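July, late evening

Went through the equipment list again.

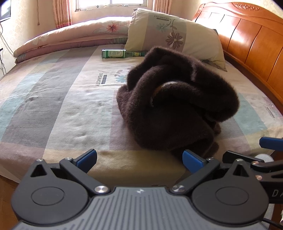

How many spare finger pads should we order with the second pair of grippers? Four sets, going by what Kiri spent on replacements since spring, and two more if Lavoie will hold the price until the end of the month.

So that is one line settled. The rest is slower.

The Lavoie quote came in at 1323 for the pair, with cables but without mounts. Keith thought the mounts were included last time. I looked up the old invoice and they were separate then too, 97 for the set. He wants to have them printed at Brarnau instead. That would be cheaper on paper, but the last printed ones took three tries before the holes lined up, and I was the one driving back and forth. I told him I would rather pay. He said to put both in the plan and let Kevin choose.

Kevin called after lunch. The money for this half is fixed and he will not move anything over from travel. If we want the arm from Starnska, it has to wait until the new budget opens, and we would need a second quote to go with it. I have asked for one. Their salesman keeps offering a service contract along with it, 22 a month, and could not tell me whether it covers the wrist joint. I asked him twice. Left it out for now.

Bedrooms are still the part of the plan I am least happy with. Kitchens are easy to price. You list the dishes and the cups and it is done. With soft things it is hard to know what we need, and bedding takes up a lot of space in the store room. A quilt fills a whole shelf. Tegan says two bins per room and stop there. She may be right. I wrote down two bins and a note to ask Catarina what they do at Wilotcombe, where they have been folding blankets for longer than we have.

Things I still have to price:

Batteries, and a charger that takes more than one at a time
Screws for the finger linkages, same size as before
Cable ties
A hard case for the second pair
Shelving, if the store room stays ours

Catarina wrote back while I was typing this. She says they budget for bedding by the house and never by the room, and that they ran short on cables in the first month – not on anything expensive. So I have doubled the cables. She also offered to lend us a case until ours comes, so the hard case can drop to the bottom of the list.

Plan goes to Kevin tomorrow before noon. I need the mount price from Brarnau first, and Keith has the phone number. Must also ask Kiri where she put the pad receipts, as two of them are missing from the folder.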